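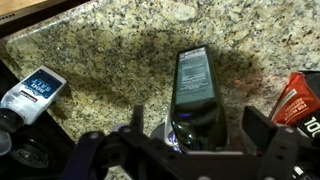 How to sort out the worktop next to your cooker

I did this on a Sunday morning with the radio on and it took me nearly four hours, but most of that was wiping up old oil (so much oil!). If yours is in a better state you'll be done before lunch.

What you'll need

A bowl of warm water, washing-up liquid, a couple of soft cloths and something to put everything on while you clean. I use Hilach cloths from the hardware shop in Mustimdale, but an old cotton T-shirt works just as well on granite. Keep vinegar and lemon well away from the stone, they can dull the polish.

Step 1: Take everything off

Yes, everything, air fryer included. Unplug it, let it cool if you've used it for breakfast, and carry it over to the table. The bottles go too. Wipe each one from the neck down with a soapy cloth and dry it properly, especially the bottom, where the drips collect and then print a lovely sticky ring on the stone.

Speckled granite is brilliant at hiding crumbs, so don't trust your eyes. Run your palm over it, right up to the backsplash, and wherever it feels gritty go over it again. Dry with the second cloth or you'll get smears. 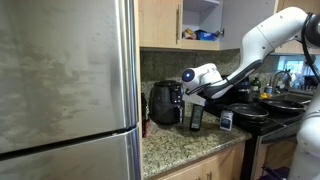
One reader wrote to say that she never moves her air fryer at all, she just cleans round it, and is that really so bad? Well, I did the same for months and then found a whole crop of toast crumbs behind mine, so I'm now a convert to shifting it. Once every two weeks is plenty.

Step 2: Decide what stays out

My run of worktop is only 1375 mm, so I had to be strict. Cooking oil stays because I reach for it every evening. Salt stays. The air fryer stays because it weighs a ton and I'm lazy. Boxes of food bags and opened packets go on a shelf in the wall cupboard, where they're still easy to grab. 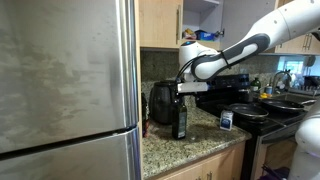

Doesn't the oil go off if it's left out? someone asked under my last post. It can, yes, if it gets a lot of heat and light. Dark glass helps with the light, and I keep the bottle a good way along from the hob. Buy smaller bottles if you don't get through it quickly, and keep the spare in a cupboard.

Step 3: Put it back in order

Tall and rarely used at the back, short and always used at the front. I put tubs in the corner, bottles against the backsplash and the salt where my hand lands when I'm stirring a pan. Try it for two days before you decide it's wrong, I kept reaching for the old spot at first!
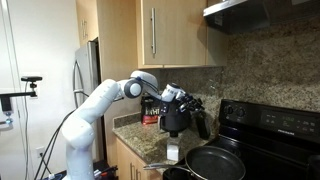
Step 4: Do the doors while you're there

Stainless steel fridges show every fingerprint. I spray a little Lumo on a cloth (never straight on the door) and wipe with the grain, then buff dry. Long bar handles need a wipe behind as well as in front. For wooden cupboard doors I stick to a barely damp cloth and dry them straight after.

If you've got an older hob with baked-on rings, have a look at my Strachan flat post, where I went through that job separately.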